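Winano: progress report to the Joltemer Fund, second period
Submitted by Drusard Catering, central kitchen
Prepared by Bianka Fülöp, operations

Where the work stands

The first period went on choosing the tasks, agreeing terms with staff and getting the test bench into the old dry store. In this second period the arm has been on the bench most working days, handling the same containers that come back to us from customers. It has not yet been moved to the wash line. The plan you approved had it there by December, and we now expect to miss that date. The reasons are set out under Delays.

For readers who have not seen the first report: Drusard cooks for schools, day centres and small offices. The food goes out in steel bowls and white lidded containers and the same stock comes back dirty in the afternoon. Returns are unstacked by hand, scraped, sorted by type, washed, checked and stacked again for the morning. On a normal day 1000 pieces go through. It is the part of the kitchen with the most sore wrists and the hardest shifts to fill, and it was the staff in returns who first asked whether some of the unstacking could be done by machine.

Winano covers two tasks only, unstacking and restacking. Scraping, washing and checking stay with people and were never part of the application.

Work done in this period

The arm and gripper are on hire from Sartori, who also wrote the first version of the control program. Their engineer was on site for the opening week and has since supported us by phone. Day-to-day running is done by Saulius Juška, who was a shift leader in returns and moved over to the project full time at the start of the period. He had no background in robotics. He now teaches the arm new positions, changes the fingertips and keeps the fault log, and we have stopped sending routine questions to Sartori.

Single containers went well from the beginning. The arm picks up an empty white container from a flat surface, moves it to the rack side and puts it down, and it does this at a speed that would be useful to us. We closed that part of the trials early and moved on to stacks.

Stacks are harder. Containers come back nested in whatever order the customer put them, steel on white, white on steel, lids still on or pushed underneath. When two pieces have been pressed together warm they can grip one another, and lifting the top one brings the lower one with it. People in returns deal with this without thinking. They twist a little, or hold the lower piece down with the other hand. The arm has one gripper and cannot hold anything down.

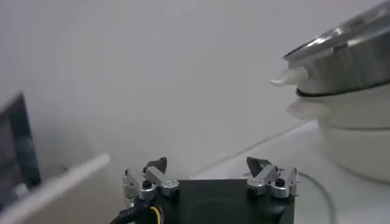
Saulius has worked through the problem stack by stack, beginning with mixed pairs, which make up a large share of what comes back from the schools. His first attempts closed the fingers on the outer wall of the bowl, and the polished steel slipped. We tried softer pads, which helped when the bowl was dry and made no difference when it was greasy. He then went back to what the people on the line do and asked them to show him slowly. Most of them never touch the wall at all. They go for whatever sticks out. With a steel bowl on a white container, the white tab that shows just under the rim is within reach of the wedge-shaped fingertips, and there is a second tab lower down the container. The current method holds the upper tab, eases it down, and only then goes to the bowl. The thin black band between the steel and the white piece has been useful too, as the camera program finds a dark line more easily than it finds shiny metal against a white wall.

The tab method works on the bench with clean stock. With dirty stock it works less often, and we are not yet willing to quote a rate. The log was kept in two different ways during the period and the early entries can't be compared with the later ones. From next month there is one log sheet, and the next report will carry proper figures.

Two smaller jobs were finished. The bench has been raised to standing height after complaints from the people working beside it, and the stop button has been moved to the side you walk in from. One small job is open: the thinner yellow, blue and red wires at the gripper need a sleeve before the equipment goes anywhere near water. Sartori have agreed to supply a sealed cable set as part of the hire.

What it has meant for staff

There are 44 people employed at the central kitchen, and the returns team is drawn from all of them on a rota. At the start of the project we gave a written undertaking that no post would be cut as a result of Winano, and that nobody would lose hours. That still stands. It has been pinned up by the clock since the first week and we have been asked about it at every team meeting.

The change so far is mostly in how people spend the hour after the vans return. Two of the team go to the bench in turn to bring stock, watch the runs and reset the stack when something falls. Some like it as a break from the sinks. Others find it dull, and said so. Watching a slow machine do something you can do quickly is tiring in its own way, and one experienced member of the team asked to be taken off the bench rota after a fortnight. We agreed. Bench duty is now something people put their names down for, and the turns have been shortened.

We had also assumed that the arm would save lifting. On the bench it does the opposite, as stock has to be carried to the dry store and back again. This will stop when the equipment moves to the line, but it has been an extra load in the meantime and the team should not be asked to put up with it for much longer than planned. A trolley has been bought for the purpose out of our own budget.

A more useful change came from outside the robot work altogether. While looking at how stacks come back, Saulius noticed that the worst ones came from a few customers who had no space to put containers down after service. We gave them a folding rack each and a sheet showing how to stack by type. The afternoon returns from those sites are easier for everybody, by hand or by machine. We would like to extend this to all the school customers and ask the Fund to treat it as part of Winano (see Requests).

Pay was raised by the team. Running the arm is skilled work and there was no grade for it. We have now written a grade for an equipment operator, one step above shift leader, and Saulius has been placed on it with back pay to his first day on the project. Training a second operator is overdue. If he is ill the bench stops, and it did stop for most of a week in this period for that reason. Three people have said they are interested and we will choose one before the move to the line.

Delays

The move to the wash line depends on a guard rail, a drip shield over the arm base and the sealed cable set. The rail is in store. The drip shield was made to the wrong width and has gone back. The cable set has no delivery date yet.

Even if all of these arrived tomorrow, I would not recommend moving before the arm can deal with greasy stock on the bench. On the line, a bowl dropped into the scraping area stops everyone. On the bench it stops one person. We are asking for the move to take place after the winter break, when the kitchen is shut for deep cleaning and the fitting can be done without losing a shift.

Spending

Hire charges are as planned. Training came in below budget, mainly due to the second operator not having started. Fingertips cost more than expected: we had allowed for one set and have worn out or set aside several while trying different pads. The overspend is covered from the training line for now and will need to be put back when the second operator begins.

Requests to the Fund

We ask for three decisions.

First, to accept the later date for the move to the line. No further money is needed for this.

Second, to release £2000 from the contingency for folding racks and printed stacking sheets for the remaining school customers.

Third, to allow the staff survey to be run after the move and not before it. A survey now would mostly record what people think of the bench, and the bench will be gone.

Plan for the next period

Bench trials will go on with dirty stock only. Saulius will work on taller stacks once mixed pairs are reliable, and on lids that have been pushed under a container, which the camera program still mistakes for a tab. The second operator will be named and will spend the mornings with him. Sartori will visit to fit the cable set and check the joints of the finger linkages for wear.

I will send the new log sheet to the Fund at the end of each month in between reports, with notes on any dropped pieces and any stop longer than a shift. Visits are welcome. The best time is just after the vans come in, at half past two, and visitors will need closed shoes.

Bianka Fülöp
Drusard Catering, central kitchen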